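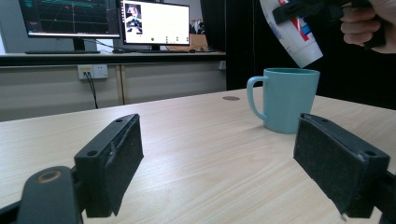

Figure 7.1 Hand-held grippers at a table with a mug and a tube.

Chapter 7: Good practice for hand-held gripper work

This chapter sets out the rules for recording tasks with hand-held grippers. It assumes the reader has set up the table as in Chapter 4. The rules follow the Bakent code of practice, with the changes made at Erdem in November.

7.1 Pads and fingers

Inspect both finger pads before each session. Fraying at the edge of a pad is recorded in the wear log. A pad that has lifted from its finger is replaced. Pads are changed in pairs and never turned round for further use. Inspection is repeated after every 200 grasps.

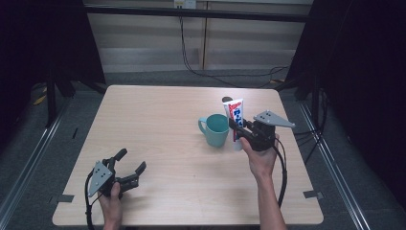
Keerthana Poojary has objected that a fixed interval suits hard objects better than soft packaging, and would prefer a limit set per object. The code allows either method, provided the one chosen is written down before work starts.

7.2 Cables and clear space

Cables leave the gripper on the side of the wrist and must not cross the space between the two hands. Slack is checked at full reach. Objects

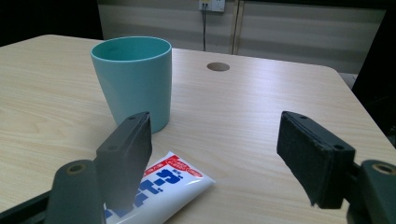
not named in the task sheet are removed from the tabletop. Those that are named are returned to their start positions between trials.

7.3 Stopping a trial

Either operator or observer may stop a trial. The word used is "stop" and no other. A stopped trial is kept and marked as such.

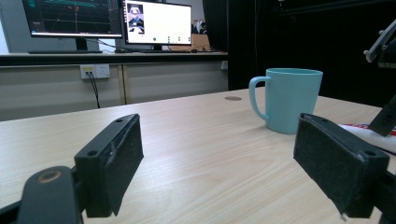

Gopinath Nambiar would go further and have every stopped trial reviewed the same day. Section 7.4 gives the review form and its four headings.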